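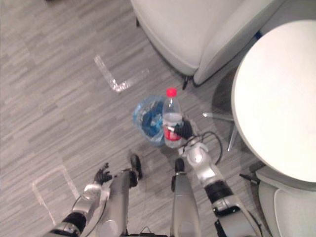
Fig. 1. Floor-level pick, right gripper on the bottle, tape marks on the floor.

Home | Course notes | Handouts | Reading list | Contact

Print this page | E-mail this page

Handout: Budgeting for a humanoid
November 2019

Right, money. I promised you a session on what these machines cost to keep, and I'm going to start with the dull end of it, the floor and the furniture, as that's where last year's group plans went wrong (nearly all of them!).

Look at how little the task in Fig. 1 needs. A water bottle with a red cap, a plastic bag with something blue in it, a bit of clear tape, an armchair and a round table. When I priced the small stuff for a room like that I got to 274 euros, and most of that was the table. You could spend ten times as much on a purpose-built test rig and I'd still ask you why.

Now the robot itself. We had quotes from Brada and from Plovuner, and I'll put both on the course page with the totals blacked out so you can have a go at guessing. Read the small print first. Brada includes the grippers and charges for the hands. Plovuner does it the other way round — lovely brochure, mind you. If your task wants a gripper on one arm and a fingered hand on the other, neither basic package covers you, so put the extra end piece on its own line and don't bury it under "accessories".

Things I want to see in your plan:

- Spare fingers and spare cables. Cables that loop outside the wrist can snag on table legs, so budget for replacements from the first month.
- Servicing. Jimum quoted us 800 euros a visit, and I'd allow for 2 visits in the first year.
- Delivery and a proper lifting trolley. Please don't plan on carrying it.
- Floor space, with a drawing. Show where the chairs go and where the robot's feet go when it reaches down.
- Staff hours. Somebody has to put the bottle back on its mark every single time, and that somebody is paid.

Write the plan for 18 months. A single year hides the second service contract and makes everything look cheaper than it is, and I will notice.

One more thing about tape. Clear tape is cheap and fine on laminate, but get a few rolls more than you think, and write down which mark is for what. I once spent a whole May morning in the Liepiņa building peeling up corners I'd put down myself and couldn't make sense of.

Draft budgets come to me before the next practical, on one sheet, with your sums showing.

Related handouts
Leasing or buying: a worked comparison
Reading a supplier's quote
Grippers and hands: which to pay for
Planning a room for mobile robots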